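Table Service, evening group - handout 4
Coasters, saucers and mats: what goes under what
Tutor: Erzsébet Kiss

Carries on from the February sheet on trays. Bring that one too, we'll go back to it at the end.

1. Why bother
Stone tops look tough. They aren't, not all of them. Marble marks with lemon, wine, vinegar, even a glass of squash left overnight. Polished marble worst of all because the dull ring catches the light. Always something underneath. Always.

2. Materials
Rattan / wicker - light, cheap, lets air through. Crumbs get in the coil. Shake, then a soft dry brush. Don't soak.
Wood - good for hot cups. A raised rim helps with drips and stops the cup sliding. Wipe, dry staight away, oil now and then.
Knitted or coiled yarn - soft, quiet, soaks up a wet glass nicely. Also soaks up tea. Hand wash cool, dry flat or it curls.
Woven mats with coloured stitching - check the colours hold before washing. Damp white cloth in a corner first.
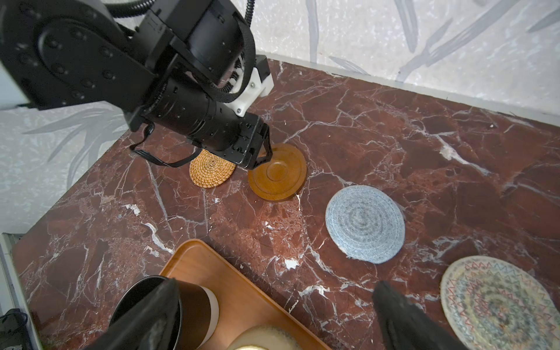 Exercise A (in pairs). One cold glass, one hot mug, one sugar bowl. Choose a base for each, say why. No wrong answers but I will argue.

3. Setting them out
A row is easier than a cluster - guests reach without crossing arms. Slant the row if the top is narrow. Mixed sizes fine, mixed colours fine, just don't put two big ones side by side. Leave a hand's width from the wall or you'll be knocking knuckles.
Tray sits at the near side, long edge to you. Things with lids stay on the tray. Things people pick up go on coasters.

4. Glazed bowls
Glaze on the outside tells you nothing about the foot. Run a thumb under. If it's rough it will scratch, so it gets a base, even for five minutes. Two hands to carry, one under.
Drip glazes (dark over pale, that sort of thing) look best turned so the longest run faces the guest. Small point but people notice.

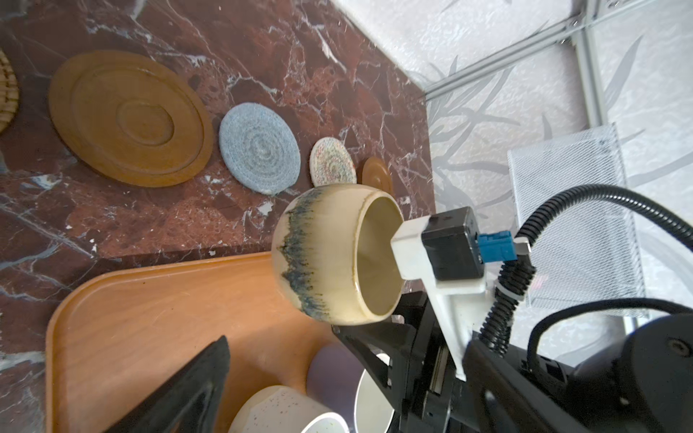 Exercise B. Lay a drinks corner for four. Bowl for nuts, two hot, two cold. Then clear it in the right order: food, cups, coasters, wipe, dry. Swap and do it agian.

5. Suppliers
Dallard - wood, saucers and plates. Plain stuff, 40 to a box.
Szabó - knitted and woven. Slow but nice. Minimum order 200, so share with another venue.
Drineck - only for felt pads.

For next time: read p. 237 in the Edon book, stains on stone. Skip the bit on wax. Cloths, two each, clean ones please.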